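Bindar Community Kitchen Course
Handout 7: Rice for one pot, meat for one plate
Room: Edwards 31

Welcome back, everybody! Last time was all knives and chopping boards, so tonight we get to the part I look forward to every term, which is plain rice done well. I know it sounds dull. Stick with me, because a good pot of rice turns a bit of leftover meat into dinner, and once you have the feel for it you'll stop measuring with your eyes shut and hoping.

What to bring next time: an apron, a lidded container, and your sheet from Handout 6 if you missed the Stolberg session.

Rinsing
Tip the dry rice into a bowl, cover it with cold water, swish with your fingers and pour off the cloudy water. Do it again until you can nearly see the grains through it. Three goes is plenty for most white rice. Drain it properly, or that extra water ends up in the pot and throws out your level.

Water
Put the rinsed rice in the inner pot first and level it with your palm. Use the cup that came with your cooker, and follow the lines on that cooker, as brands differ quite a lot. Wipe the outside of the inner pot before it goes in. Please do this every time! Drips on the hot plate make a smell you'll remember.
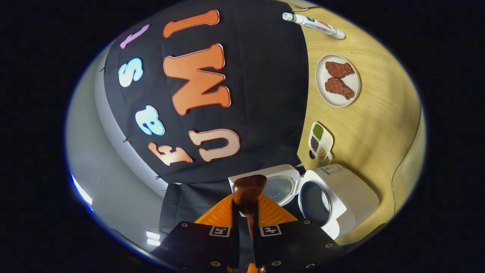
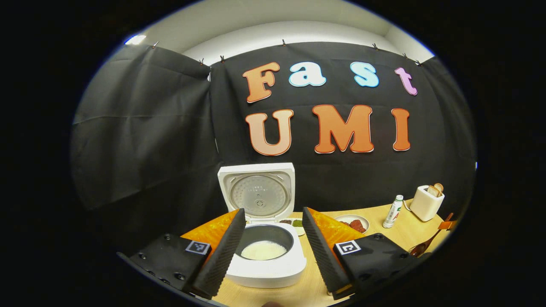
Can I open the lid while the rice is cooking?

Leave it shut until the cooker clicks over to warm, then give it another ten minutes before you lift it. The grains at the top finish in that trapped steam, and they'll be firmer than the rest if you let it out early.

Fluffing
Use the flat paddle, wetted first. Slide it down the side, turn the rice over on itself and let the steam go. No stirring in circles, it makes glue (a lovely glue, but still).

Plating
A round white plate is my favourite for this. The colour of browned meat looks wonderful against it and you can judge your portions at a glance. Rest cooked meat for a few minutes before slicing, and keep raw meat on its own plate, well away from the one you serve on.

Leftovers
Spread spare rice on a tray so it cools fast, and get it into the fridge within the hour. Eat it the next day, reheated until it's steaming all the way through. Fried rice is the obvious one, and we'll make it in September with the Drorari group.

Practice at home: one pot, plain, no salt. Write down your water level and how it turned out.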